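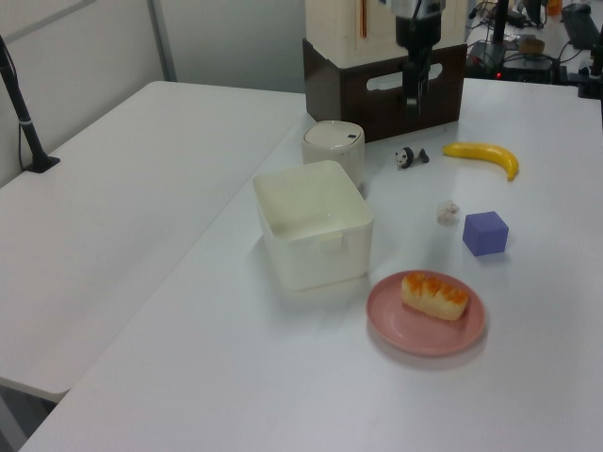
A dark brown wooden crate with a cut-out handle, at the far end of a white table. Near it are an open plastic box, a small lidded container and a panda figurine.

Tabletop storage

By the Orirum household pages, revised in October

Tabletop storage is the keeping of small objects in containers which stand on a table, a desk or a bench, and not inside a cupboard or a drawer. The containers are mostly crates, open boxes, trays and lidded canisters. The term is also used for the habit of sorting small things on a table before they are put away in another room.

Crates

The crate is usually the largest piece. Many wooden crates have a hole cut through one or two sides, which serves as a handle. The hole is commonly a rectangle with rounded corners, because a sharp corner is uncomfortable for the fingers and the wood splits there more easily. A crate can also be turned over and used as a low stand, so that a heavier thing is raised above the table. In older houses of the Laltaso valley, fruit crates were kept for this purpose after the harvest, and they were often stained a dark colour to hide the marks of the fruit.

Open boxes

Open plastic boxes without a lid are used for things that are needed many times in a day. The square form wastes less room than the round one when several boxes stand side by side. Semi-translucent plastic lets a person see whether the box is full, but it does not always show what is in it. Some boxes have a small tab on the front wall, and on certain models a label can be fixed there. The Grevero pattern, which is still common in school rooms, comes in two sizes, 500 and 924 millilitres.

Lidded containers

Small cylindrical containers with a lid are chosen for items that roll or spill, such as buttons, beads and pins. A rounded lid sheds dust well -- but nothing can be stacked on it, so these containers are normally placed at the back of the table.

Toys and figurines

In homes with children, small animal figurines are a frequent part of the arrangement. They are left beside the containers as often as in them. The Sheehan method of tidying, taught in some preschools, gives each kind of toy its own box and allows no more than 3 boxes on one table. Critics of the method say that children remember a place on the table better than they remember a box.

Care

Plastic boxes are washed in warm water with a mild soap and dried with a soft cloth. Wooden crates should only be wiped, and kept away from the heater. White tabletops show scratches from rough wood, and felt pads are often glued under the crate -- four are enough for most sizes.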